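Darnotby Household Services
Guidance for Residents: Rolling and Storing Soft Textiles

Prepared by Nhyira Baidoo, Linen and Stores

Residents are asked to store fleece blankets, felt mats, bath towels and similar soft goods in rolled form wherever shelf space is limited. A rolled article can be taken from the shelf without disturbing the articles beside it, and it does not develop the hard center crease that appears in a folded blanket after a season in the closet.

Before rolling

All articles should be clean and completely dry. Damp cloth that has been tightly rolled will hold its moisture for many days and may acquire an odor that a single wash does not remove. Heavier blankets should be left on the rack overnight, even when they feel dry to the touch on leaving the machine.

Clear a table or other firm, flat surface and wipe it down. A bed is too soft for this work and produces a loose roll. Felt and fleece collect lint readily, and any crumbs left on the table will be rolled into the cloth.

Rolling

Lay the article flat and smooth it outward from the center with the palm of the hand. Fold it lengthwise until it is slightly narrower than the depth of the shelf. Most closets in the Darnotby buildings have shelves 40 cm deep. Begin at one short end, make the first two turns small and firm, and continue at an even pressure with both hands.

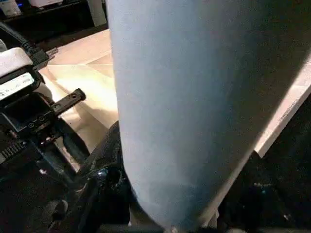 Pressure applied more heavily on one side will cause the roll to travel, so that one end becomes narrow and the other wide. A small difference is of no consequence. Where the difference is large, open the article back to the last straight turn and begin again from that point.

Secure the finished roll with a strip of cotton tape tied in a flat bow. Rubber bands are not recommended — they mark felt permanently and become brittle with age.

Placing on the shelf

Rolls should be laid on their sides, no more than 4 high, with the heaviest at the bottom. Felt mats may be stood on end in a deep basket if they are firm enough to hold their shape. Do not press additional rolls into a full shelf.

Blankets put away in May should be opened and aired once before the cold weather. Colored felt should be kept out of direct sun, which will fade the outer turn and leave the inner turns at their original shade.

Residents who require cotton tape may collect it from the linen room, Room 104, during posted hours.

Last reviewed 14 January 2019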